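**Grornora publishes household chore results from simulation: doors and levers still the hard part**

Wovham, 10th September – Grornora today publishes the results of its Hengate study, which asks a simple question: can a robot arm do the small chores of a home or a shop yet? The answer from our side is "a few of them, slowly, and not without help".

Over the summer the team ran 3,001 attempts in simulated rooms. The tasks were ordinary ones, such as turning a lever handle, taking one object out of a box, closing a drawer and wiping a shelf. Each attempt was stopped after 300 seconds if the arm had not finished.

The best result was for picking up a single object from an open table, with 86 per cent of attempts completed. Handles were much weaker. The arm often reached the lever but held it at a bad angle, and then it could not turn it to the end. Drawers were somewhere in the middle.

"We do not want to promise a robot that does the housework next year," said Detlef Rothe, who leads the study at Grornora. "A person opens a door with a full basket on the arm and thinks of something else. For our software the handle alone is a full day of work."

Simulated views from the Hengate study, with the gripper near a lever handle and in a room with a framed picture on the wall:

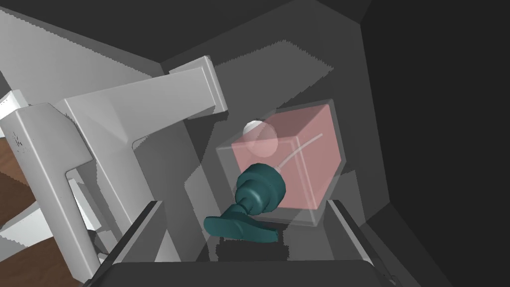
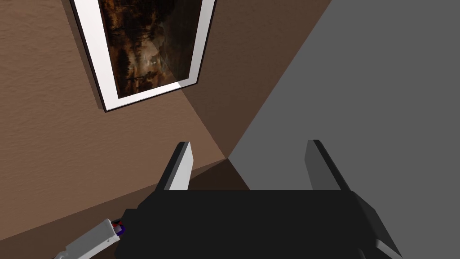

Gergely Juhász takes a harder view of the figures. He said that a shop cannot use a machine which fails at the handle, even if it is very good with everything behind the door, and he would like to see the same tasks repeated on real shelves before anybody speaks of saving time. He also asked that failed attempts are published together with the good ones.

Grornora agrees with this last point. The full list of attempts, including the stopped ones, will be free to download from the Hengate project page.

The next part of the study begins in February with 2 real arms in the Wovham workshop. It will start with handles and drawers – wiping will come later. Questions from the press can be sent to Bastian Haberkorn at the Grornora office in Wovham.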